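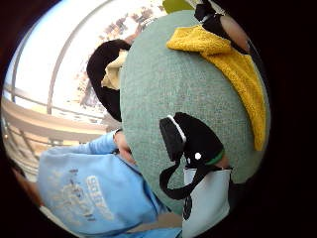 図3　異素材を組み合わせた布製品の表面。緑色の起毛地に、黄色のタオル状の布と黒いフェルトのアップリケが付く。

紀要 > 生活文化研究 > 論文 > 貸出用布製遊具の洗濯管理と表面の変化

4. 素材の組み合わせと表面の変化

4.1 対象と分類

前節では、Putholmの遊具貸出室における受け入れから貸出、返却、洗濯、再配架までの流れを整理した。本節では布製遊具に範囲を絞り、素材の組み合わせによって洗濯後の表面の変化がどう異なるかを検討する。台帳に登録された布製遊具は400点で、このうち現物の確認ができ、かつ洗濯履歴が受け入れ時から途切れずに残っているもののなかから29点を選んで観察の対象とした。選定にあたっては、貸出回数の多いものに偏らないよう、台帳の番号順に並べたうえで一定の間隔で抜き出し、履歴に欠落があるものは次の番号に送った。

対象を素材の構成によって三つの群に分けた。第一は本体と付属部分が同じ布で作られている単一素材群、第二は本体と異なる布を縫い付けた異素材群、第三は布以外の部品、たとえばプラスチックの目やボタン、面ファスナーなどを含む部品付き群である。異素材群には、図3に見られるような起毛した地布にループのある布を縫い合わせたもの、平織りの綿布にフェルトを縫い付けたもの、ニット地に合成皮革を当てたものなどが入る。なお、品質表示のタグに使われる布と縫い糸の素材は分類の基準に含めなかった。

分類の段階で判断に迷ったのは、刺しゅうの扱いである。目や口を刺しゅうで表した遊具は数が多く、糸の素材は本体の布と異なることがほとんどであった。これを異素材群に入れると単一素材群がほぼ空になるため、本稿では刺しゅうのみが異なるものは単一素材群に含めた。アップリケの縁に飾り縫いがある場合は、アップリケの布そのものが本体と同じかどうかで判断した。

また、名称が同じ「フェルト」であっても、台帳の記載と現物とが一致しないことがあった。羊毛を縮絨したもの、合成繊維を針で絡めたもの、起毛させた編地をフェルトと呼んでいるものが混在しており、タグの組成表示だけでは区別できなかった。表示は多くの場合、表地の主要な繊維を記すのみで、付属部分の布には及んでいない。このため本稿では、組成による区別をあきらめ、表面の形状に基づいて「起毛」「ループ」「平滑」「不織」の四つの呼び名を用いることにした。以下でいうフェルトは、付属部分に使われた切りっぱなしの不織の布を指す。

4.2 洗濯の条件

貸出室での通常の洗濯は、返却日の翌開室日の午前にまとめて行われる。受付担当が汚れの位置を確認して前処理を施し、洗濯ネットに入れて家庭用の縦型洗濯機にかける。洗剤はGolachの中性液体洗剤が継続して使われており、柔軟剤は使用していない。脱水は毎分600回転に設定され、設定の変更は台帳の備考欄に記録することになっている。乾燥機は使わず、風通しのある室内で平干しする。

観察のための洗濯も、この通常の手順に合わせた。実験室の条件に揃えた試験も検討したが、本研究の関心は貸出の現場で起こる変化にあり、前処理のブラシの当て方やネットの詰め方まで含めて記録するほうが目的に合うと判断した。水温は水道水のままとし、加温はしていない。評価を行う部屋の温度は23度に保ち、乾燥後の遊具を一晩置いてから観察に移った。

前処理の方法は担当者によって差があった。固形石けんを直接こすり付ける担当者もいれば、薄めた洗剤を布に含ませて叩く担当者もいる。観察期間中は後者に統一したが、それ以前の履歴については、どちらの方法が使われたかを台帳から読み取ることができない。起毛した布では、こする方向の違いが毛の倒れ方にそのまま残ることがあるため、履歴の古い遊具の評価にはこの不確かさが含まれる。

洗濯ネットについては、一つのネットに入れる遊具の数を一点とした。通常の業務では小さな遊具を二、三点まとめて入れることがあり、その場合、面ファスナーを持つ遊具が同じネットの中の起毛布やループの布に貼り付く事例が報告されている。面ファスナーは閉じた状態で洗うことが手引きに書かれているが、閉じる相手の面がすでに摩耗していて途中で外れるものもある。

4.3 評価の方法

表面の評価には目視、手触り、計測の三つを用いた。目視では毛玉、毛の倒れ、ループの引き出し、色移り、縫い目の波打ちの五項目について、変化がない状態から著しい変化のある状態までを五段階で記した。手触りの評価は、目隠しはせず、利き手の指の腹で本体と付属部分をそれぞれ一定の方向に撫でて行った。評価者は三名で、互いの記入を見ない状態で用紙に記した。評価が二段階以上離れたときは、三名が同席して現物を見直し、評価の離れた理由を用紙の余白に書き加えた。

計測には、Jurićの簡易厚さ計を使用した。起毛した布やループの布は押さえる圧によって厚さの値が大きく変わるため、最も軽い錘のみを用い、錘を載せてから値を読むまでの時間を揃えた。中綿の入った遊具では、布の厚さだけを測ることができない。そこで付属部分のうち本体から浮いている箇所、すなわち耳、くちばし、ひれ、手足の先などで挟める部分を選び、二枚重ねの値として記録した。挟める部分のない遊具については計測を省いた。

記録の集計にはStatellを用いた。五段階の評価は順序のある区分として扱い、平均値は求めていない。対象の数が少ないこと、各群の大きさが揃っていないことから、群の間の差についての検定も行わず、以下では傾向の記述にとどめる。

4.4 結果

4.4.1 単一素材群

単一素材群では、変化は本体と付属部分でおおむね同じように進んだ。目立ったのは毛の倒れで、腹部や頭頂部など、子どもが抱えるときに手や頬の当たる箇所に集中していた。洗濯の直後には毛が起き上がり、貸出を経て再び倒れるという繰り返しが見られ、洗濯そのものが毛の倒れを進めているとは言いにくい。乾燥の途中で一度、手のひらで毛並みに逆らって軽く払うと、評価は一段階ほど戻ることが多かった。

毛玉は、平滑な編地の遊具で多く生じた。発生した場所は脇の下や股の付け根など、布どうしが擦れる凹んだ部分であった。こうした部分は貸出前の点検で見落とされやすく、台帳の点検欄に「異常なし」とあっても、実際には毛玉が縫い目に沿って連なっているものがあった。

4.4.2 異素材群

異素材群では、本体と付属部分とで変化の種類が分かれた。起毛した本体には単一素材群と同様の毛の倒れが見られ、ループの布を使った付属部分にはループの引き出しが見られた。引き出しは付属部分の先端と縫い付けの際に多く、中央の面にはほとんどなかった。先端は洗濯ネットの目に触れやすく、縫い付けの際はミシン目でループの根元が押さえられているために、隣のループが引かれて伸びるものと考えられる。

縫い目の波打ちは、伸びる布と伸びない布を組み合わせたもので顕著であった。とくに、起毛した編地に不織の布を縫い付けた遊具では、編地の側が洗濯のたびにわずかに縮み、アップリケの縁が浮き上がっていた。浮いた縁には糸くずがたまり、子どもが爪でめくろうとする手がかりにもなる。貸出室の聞き取りでも、修理の依頼で多いのは本体の破れより付属部分の縁のめくれであるとの回答があった。

色移りは、濃い色の付属部分を淡い色の本体に縫い付けたもので確認された。程度はいずれも軽く、縫い目に沿って細く色がにじむにとどまった。平干しの際に付属部分が本体に密着したまま乾いた箇所では、にじみがやや広い範囲に及んでいた。付属部分の下に白い布を挟んで干した遊具では、この広がりは見られなかった。

手触りの評価では、三名の評価が離れる例が異素材群に集中した。見直しの際の記述を読むと、ループの布の硬さについて、ある評価者は「乾いたタオルの硬さ」として変化に数えず、別の評価者は購入時の状態からの変化とみなしていた。タオル状の布については、もともとの硬さをどう想定するかによって評価が左右される。購入時の布見本が残っていればこの問題は避けられるが、貸出室では見本を保存していない。

4.4.3 部品付き群

部品付き群では、部品そのものの変化より、部品の周囲の布の変化が大きかった。ボタンの裏側の起毛布は毛が円形に抜け、地の編目が見えているものがあった。面ファスナーの周囲では、起毛布にもループの布にも繊維の引き出しがあり、評価は五項目のなかで最も低い段階に達した例を含む。プラスチックの目は、表面の細かい傷のために光沢が鈍くなっていたが、緩みは認められなかった。

部品付き群のうち、布のカバーを外して洗うことのできる遊具では、カバーの着脱の際に開口部の縫い目へ力がかかり、糸が切れかけているものがあった。取り外せる構造は洗濯には都合がよいものの、着脱の手間と開口部の傷みを考えると、貸出用の遊具として一概に勧めることはできない。

4.4.4 厚さの計測

厚さの計測値は、起毛布では洗濯の前後でほとんど変わらなかった。ループの布では、洗濯の直後に増加し、貸出から戻った時点で減少する傾向があった。ループが水を含んで起き上がり、使用によって押しつぶされるという動きに対応するとみられる。不織の布では緩やかな減少が続き、洗濯によって戻ることはなかった。アップリケに使われる不織の布は薄く、厚さ計の読み取りの幅に対して変化が小さいため、この減少については慎重に扱う必要がある。

4.5 考察

以上の結果は、布製遊具の傷みを本体の状態だけで判断することが適切でないことを示している。現行の点検表は、破れ、汚れ、中綿のはみ出し、部品の緩みの各項目からなり、いずれも遊具全体を一つの単位として記入する形式になっている。異素材群では本体に問題がなくても付属部分の縁から傷みが進むため、点検表に付属部分の欄を分けて設けることが望ましい。記入の負担は増えるが、異素材群と部品付き群に限って別の用紙を使えば、業務への影響は小さくできる。

洗濯の条件については、脱水の設定よりも、ネットの入れ方と干し方のほうが表面の変化に関わっている可能性がある。引き出しの多くが付属部分の先端にあったことから、先端を内側に折り込んでネットに入れる、あるいは目の細かいネットに替えるといった方法が考えられる。ただし、目の細かいネットでは洗剤が残りやすいという指摘が貸出室からあり、すすぎの回数を含めた検討が必要である。

購入の段階での選び方にも触れておきたい。貸出室の購入基準は、安全表示の有無、洗濯の可否、大きさの上限を定めるのみで、布の組み合わせについての記述はない。異なる手触りの布を用いた遊具は、触って遊ぶことを目的とする場合には欠かせないものであり、傷みやすさを理由に避けるべきではない。一方で、縫い付けの縁が折り込まれているか、切りっぱなしのまま縫われているかは購入時に確認できる点であり、基準に加える余地がある。切りっぱなしの縁を持つものについては、受け入れの時点で縁をかがっておくという対応もとれる。

手触りの評価が評価者によって離れたことは、方法上の課題であると同時に、利用者が遊具の傷みをどう受け取るかという問題にもつながっている。保護者への聞き取りでは、ループの布が硬くなった遊具を「古びている」と感じるという声と、「よく洗ってある」と感じるという声の両方があった。同じ状態が衛生的であることの印にもなれば、傷みの印にもなる。貸出の打ち切りを判断する際に、手触りをどこまで考慮するかは、貸出室の運営の方針と合わせて考えるべき事柄であろう。

4.6 本節の限界

本節の観察にはいくつかの限界がある。まず、貸出先での使われ方を把握していない。返却時の聞き取り票には、家庭で洗ったかどうかを尋ねる欄があるものの、無記入のものが多く、家庭での洗濯が履歴から抜け落ちている可能性がある。家庭で乾燥機にかけられた遊具では、起毛布の毛先が縮れることがあり、今回の対象にもそれに近い状態のものが一点含まれていた。

次に、季節の影響を扱えていない。平干しに要する時間は湿度によって変わり、August以降の湿度の高い時期には翌日の午後まで乾かないことがあった。乾燥に時間がかかった回では色移りの評価が低くなる傾向も見られたが、該当する回が少なく、ここでは取り上げなかった。

最後に、分類の基準とした表面の形状は、貸出室の職員が台帳を作る際の言葉とは一致していない。台帳では「ふわふわ」「タオル」「つるつる」といった語が使われており、これらは利用者が遊具を選ぶときの手がかりにもなっている。本稿の四つの呼び名を台帳に持ち込むことは考えていないが、両者の対応を整理しておけば、過去の記録を読み直す際に役立つ。次節では、この台帳の用語を取り上げ、職員と利用者がそれぞれどのような語で布の手触りを記しているかを検討する。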